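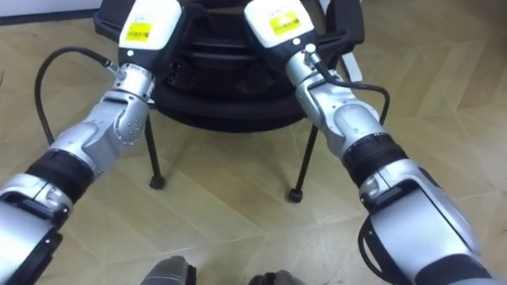
Druststead Repair Notes

Welcome, and thanks for stopping by. Druststead Repair Notes is a plain-text collection of 414 short write-ups on mending things around the house: dripping taps, sagging gates, torn flyscreens, wobbly tables, and a surprising number of toasters. Each one was first scribbled down by whoever did the mending, then typed up and tidied a little by me, Reet Jõgi, mostly at the kitchen table with the radio going.

I started it after my uncle's notebooks came to me in a biscuit tin. He had fixed things for half the street and wrote every job down in pencil, including the ones that beat him. Neighbours began handing me their own notes once they heard, and it has grown from there.

What's in the folder

notes/ holds the write-ups, one text file each.
index.csv has one row per note, with the columns listed further down.
words.txt is a glossary of the terms people use for the same part. You would not believe how many names there are for the little rubber thing inside a tap, and I have kept every one of them.
scans/ holds 80 pages from the original notebooks, for anyone who would like to check my reading of the handwriting (please do, my uncle's sevens and ones are very close cousins). 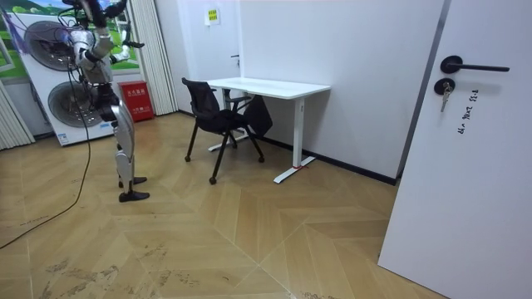 Robot with one arm raised, on the wooden floor of the small room.

Columns in index.csv

id: a number, given in the order the notes reached me. It says nothing about when the job was done.
item: the thing being mended, in everyday words.
fault: what was wrong with it, as the writer put it.
fix: what they did. Sometimes this is "gave up", and that's a perfectly good entry.
parts: anything bought or scrounged, with the colour and size where they were written down.
held: yes, no or unknown, depending on whether the writer got back to me later on. Most are unknown, I'm afraid. People are lovely about starting notes and less so about finishing them.

Measurements are in whatever the writer used. I did try converting everything to millimetres one winter, made a fair few mistakes in the gate hinges, and put it all back the way it was - so you will find inches sitting beside centimetres, and one shelf measured in hand widths.
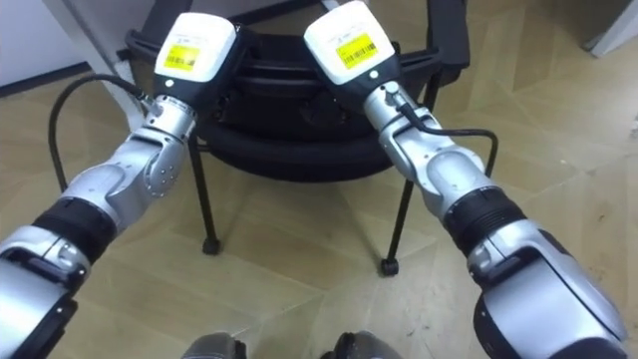
Black office chair on the light wooden floor.

How the notes were typed

Spelling was corrected where I was sure, and left alone where it might be somebody's own word for a thing. Names and street addresses were taken out. Prices were left in, though a good many are decades old and will make you sigh.

Version 2 was finished on Fri 13 December. It drops the duplicate notes on lawnmower cords and adds the whole of the Žukauskas bundle, a wonderful run of entries on clocks, sewing machines and one very stubborn piano stool. The longest of these comes to 800 words and I didn't have the heart to trim it.

If you want to search the notes without opening them one at a time, Cundix will read the folder as it stands. Point it at notes/ and leave the other settings be. Flilotov works too, but save index.csv with commas first, as it sulks at semicolons. 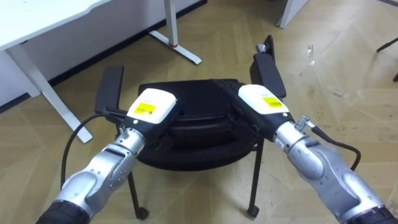 Things to be careful of

Please don't treat any of it as safety advice. Several of the older electrical notes describe habits no licensed electrician would put up with, and they are marked "old practice" at the top of the file. I kept them for the record and would be very unhappy to hear of anyone following them.

The collection leans heavily towards kitchens and sheds, as that's where my uncle liked to work. Plumbing is well covered, upholstery only thinly, and there is next to nothing on phones or computers. If you have notes of that sort lying in a drawer, I'd love to see them, crossed-out bits and all.

Use and thanks

Copy it, print it, pin pages of it up in the shed. A mention of Druststead Repair Notes is appreciated if you publish anything from it. Corrections are best sent with the id of the note in the subject line, and I try to get through them each June.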